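Project report, second half of spring term
Household Textiles, group 4

# Can you see through it? Sheer curtains in a student room

So my project is about curtains. I know, I know. When we got the topic list I was hoping for the upholstery one, but Touran Kermani grabbed that in the first minute of class (fair enough, she already had a chair). What was left was window coverings, and I live in a room with a big window on the street side of Thampi, the residence hall, so I figured I could at least do my homework from bed.

It ended up being way more fun than I expected! I went in thinking a sheer curtain was just a curtain that somebody made badly.

## What I wanted to find out

My main question was pretty simple. How much does a sheer curtain change what you see, in both directions, and does the way you hang it matter as much as the fabric you buy?

Our instructor, Narayanan Iyengar, asked me to write down a guess before I started, so here it is, copied straight out of my notebook: "Thicker fabric = more privacy. Hanging doesn't matter much." I got half of that right.

## The fabrics

I used two fabrics. The first was a plain voile, very smooth, that I borrowed from the sample closet. The second was a check sheer I bought at Sernedness, the fabric store over in Ganudville. It has thin darker threads running both ways through a pale open weave, so you get a grid all over it. I picked it because it was on the discount table and because I liked it, and I'm putting both reasons in the report.

The check sheer came on a roll 88 inches wide. I cut it into drops of 76 inches, which left me enough for a hem at the bottom and a rod pocket at the top. Hemming loose fabric is miserable, by the way. It slides, it stretches, and the grid tells on you right away, since any hem that isn't straight shows up as a line of squares getting skinnier and skinnier. I ripped out my first one twice. Elif Naz Sezer finally showed me how to pull a single dark thread out and cut along the gap it leaves, and after that my edges were great. If you only take one thing from this report, take that trick.

The voile was easier to sew but it puckered under the iron. I had the heat too high. My mistake, and the sample closet has a slightly crispy corner now. (Sorry!)

## How I tested

I hung each fabric in two ways. The first was flat, pulled out along the rod with almost no folds. The second was gathered, with the panels pushed in so they made tall folds from top to bottom.

For each setup I stood at my desk and wrote down what I could make out through the window: sky, buildings, people, cars, signs. Then Satish Achari went outside, stood on the sidewalk across the street, and wrote down what he could make out of me. I sat at the desk, then stood, then held up a big yellow binder. We did the whole thing in the daytime, and again after dark with my ceiling light on. Satish was very patient and I owe him lunch.

I didn't have a light meter, so everything here is people looking at things and writing it down. I asked Chandrasekhar Salian from the Trallis study group to read over both sets of notes without knowing which fabric was which, and he sorted them into "clear," "fuzzy" and "can't tell."

## What we found

Flat voile in daylight was the clearest from inside. I could read the sign on the bike shop. From outside, Satish could tell someone was in the room only when I stood right up by the glass.

Flat check sheer was fuzzier. The big shapes came through fine, but the threads kept chopping up small stuff, and I couldn't read the sign any more. My eyes also kept wanting to look at the grid instead of the street. It's a bit like trying to look past a window screen, where you can do it but you have to decide to.

Gathering changed everything, and this is the part I guessed wrong. Once the fabric is in folds you're looking through more than one layer in a lot of places, and the layers don't line up. The voile gathered got fuzzier than the check sheer flat. And the check sheer gathered was the softest of all four, like the street had been painted with too much water.

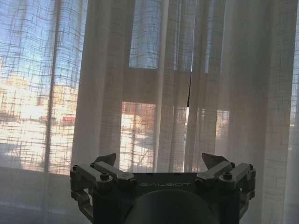
*Touran Kermani*

Okay, so that name needs to be there because Touran wrote up the section on color with me, and we agreed to sign the parts we shared. Back to me.

Color comes through a lot better than shape does. Look at the left side: the buildings are soft and sandy and you'd have trouble saying much about them, but the little red thing below the taller one jumps right out. I'd bet on a vehicle, though I wouldn't swear to it. Same with the sky, which stays blue even where the fabric takes all the sharpness out of everything else. Touran had noticed the same thing with her upholstery swatches under tissue paper, so we put our notes together.

We also saw that the curtain looks like a different fabric depending on what's behind it. Over the glass it glows. Over the crossbar it goes gray and looks almost solid. I'd never have thought to test that, and now I can't stop seeing it in every window I walk past.

After dark, none of it worked. With my light on, Satish could see the binder through every setup, and he could tell what color my sweater was. Gathered was a little better than flat. I wouldn't change clothes behind any of them.

## What went wrong

The daytime tests weren't all done under the same sky. Clouds rolled in during the flat voile round and I should have stopped and started over. I also got better at looking as the day went on, and I already knew what the bike shop sign said, so my "I could read it" notes are a little suspicious. Someone who didn't live there would've been a fairer judge.

Also, my rod sags in the middle. It bunched the folds up toward the center when I wanted them even.

## If I did it again

I'd buy more fabric and test fullness properly, going up a little at a time instead of just flat and gathered. I'd try a dark sheer too, because Elif says they're easier to see out of and I want to check. And I'd put a plain roller shade behind the whole thing for nighttime.

I'm keeping the check panels up. The voile goes back to the sample closet in May, crispy corner and all.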